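Visit to Braketmont, the Czarnecka warehouse and sorting rooms
June 2020

We had wanted to see the Braketmont building since last October, when our own toy library ran out of shelf space and we started asking other places how they handle theirs. The visit was moved twice before it went ahead. We had two hours inside, which was enough for the ground floor and part of the upstairs.

Getting there is simple if you come by car. The lot is behind the building, off the service road, and the sign at the turn still says Nesau, the name of the furniture outlet that was there before. Bus 33 stops across the street. The front door is locked during the day, so you ring at the side.

Braketmont takes in toys, small soft goods and nursery items from shops and families, sorts them, and sends them out again to preschools and waiting rooms. The main sorting area is one long room with high windows and a concrete floor. Large things like play kitchens and ride-on cars go to the left as you enter. Books have their own corner. Small items go to the tables, and we spent most of our time there.

The small items are kept in wire baskets while they wait. We had been using cardboard boxes at home and were interested in how the mesh ones hold up. They let air through, you can see from the side what you have, and dust falls out the bottom when you shake them. The drawback is that small pieces can catch in the mesh.

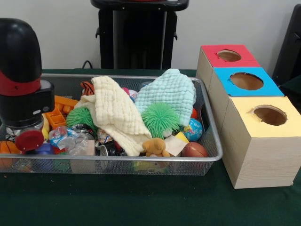
Baskets come to the tables mixed. A teddy bear can be in with stress balls, a building block and a pair of muslin washcloths, and the first job is to separate the soft things from the rest. Cloth goes to the laundry room. Plush is checked at the seams and the eyes, then washed on its own. Balls are squeezed to see if they leak or have gone sticky, and that includes the spiky puffer kind, which our guide said are the most common item to be thrown out. Leftover wrapping and bits of cardboard go in the recycling under the table.

Blocks were the part I asked the most about, as we have a whole cupboard of odd ones. At Braketmont a single block is put in a tub by type, and the tub is held until there are enough to make up a set. Some tubs wait a long time. We were told that one type had reached 97 pieces before anyone asked for it.

Upstairs is the packing room. Finished sets go into cotton bags with a card listing the contents, and the bags are stored on Prumance shelving, a plain gray metal system with hooks along the front edge. There were 29 bags hanging on the first unit. I liked the hooks. We will probably copy them, though our wall may need work first.

The laundry room was closed for a repair, so we only saw the door.

A few notes for anyone planning to go. Wear closed shoes, as the floor has a lip at each doorway. There is no cafe, but there is a kettle and a table in the entrance hall. Donations can be dropped off at the side door in the mornings, and they prefer them unbagged. Groups should be small, because the aisle between the tables is narrow. We came home with two empty wire baskets on loan and have started using them for the ball pit returns.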